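Vitmont Legal Practice – Client Premises Inspection
Skirlow office, ground and first floors
Period: July
Inspected by: Jasmina Perić
Received for the practice by: Parveen Abbasi

The inspector marks each item Satisfactory, Action or Not Inspected. Comments are to be confined to matters seen on the day or confirmed in writing by the practice.

1. Entrance and stairs
1.1 Front door opens fully from the inside without a key – Satisfactory
1.2 Handrail fixed on both sides – Action
Comment: The left-hand rail moves at the upper bracket. Two screws to be replaced. Carried over from the previous inspection.
1.3 Stair lighting – Satisfactory

2. Fire safety
2.1 Alarm tested weekly and entered in the log – Action
Comment: Entries are complete except for one Monday. Ms Abbasi confirms that the test was carried out but not written down. An entry must not be added afterwards.
2.2 Extinguishers in date – Satisfactory
2.3 Fire doors close unaided – Action
Comment: The door to the deeds room stops about 56 mm short of the frame. Closer to be adjusted by Van Dijk.
2.4 Evacuation plan displayed – Satisfactory
Comment: The plan still shows the former conveyancing office as a store. Amend at next printing.

3. Deeds room and closed files
3.1 Shelving fixed to wall – Satisfactory
3.2 Top shelf load within the marked limit of 60 kg – Action
Comment: Bay 4 holds probate files above the limit. Move the older boxes to the Skesatness store.
3.3 Room locked when not in use – Satisfactory
3.4 Removal register signed – Satisfactory
Comment: Register examined as far as entry 448. All signatures present.

4. Interview rooms
4.1 Panic button sounds at reception – Satisfactory
4.2 Adviser seated nearer the door than the client – Action
Comment: Room 2 has been rearranged and no longer complies. Return the desk to its earlier position.
4.3 Conversation not audible from the corridor – Not Inspected

5. Seating and soft furnishings
5.1 Fire labels attached – Not Inspected
5.2 Walkways kept clear – Satisfactory
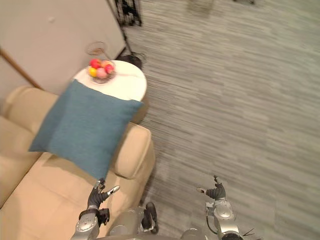
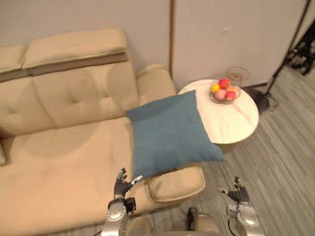
Beige sofa with square cushion
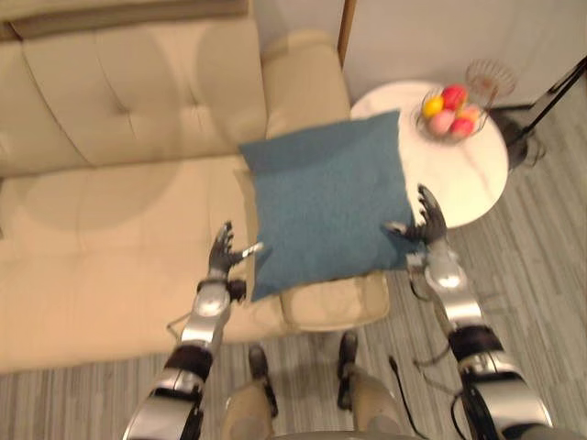
Ineke Goossens asks that item 2.3 be treated as urgent, as the deeds room door was reported to Van Dijk in the spring and the original wills are kept behind it. She would also like the boxes from Bay 4 listed by file number before they go to Skesatness, and a copy of the list left at reception.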